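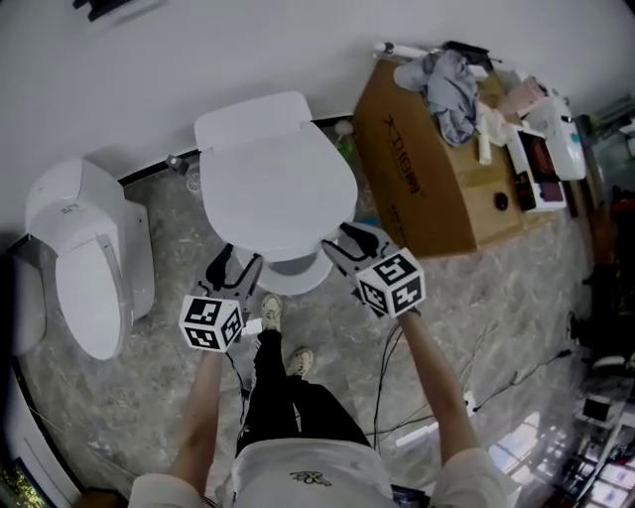

## Skerkov hand-held gripper pair: two months of use

We bought one pair of Skerkov grippers in January to record household tasks for the arm at our end. Lids, flush handles, wiping, packing boxes. This review is mostly about a fault in the right-hand unit, so if you only want to know whether to buy them, skip to the last section.

### What works

The grip is comfortable. The trigger is light and my hands were fine after a full morning. The marker cubes stayed tight on their mounts, and setup takes 5 minutes once you have done it a few times. The manual is short and mostly correct.

### The fault

After 60 recordings the right unit began to drop its jaw width signal. The fingers still opened and closed when I pulled the trigger, but the recorded value froze at whatever it had been a moment before. There is no warning light and no message. Siebe Schouten found it when he replayed a lid task and the arm closed on the seat with the jaws set too wide. It slid off and hit the floor. Nothing broke, but he had been kneeling next to it shortly before.

We went back through all 1,228 recordings and had to throw out every one from the right unit after the first freeze.

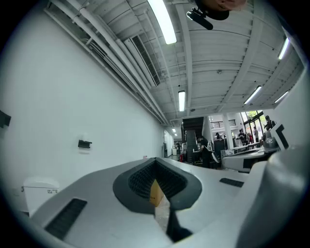 Skerkov support first blamed our lighting. I didn't think much of that, as jaw width comes from a sensor inside the shell and the dropouts had no effect on position tracking. We tested it anyway. The hall has fluorescent tubes along the ceiling and big windows on one side, so Nele Maes repeated the same ten-minute task with the tubes on and again with them off. The value froze both times. It froze sooner when she turned her wrist over, which pointed to the cable.

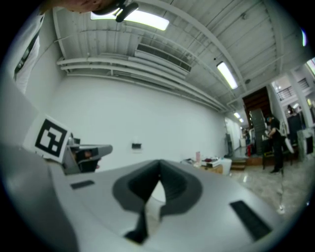 I opened the right unit with support's permission. The connector had no strain relief, and 2 of the wires had worked partway out. Pushing them in fixed it until the next afternoon. Skerkov sent a replacement lead with a clamp, and the fault has not come back.

### Would I buy them again

Yes, with the new lead. Ask for it when ordering, because the old one was still in the box our colleague Manouchehr Dehghan received last week. I would also add a check that stops playback if jaw width stays fixed while the trigger moves. Skerkov's software should do this and doesn't.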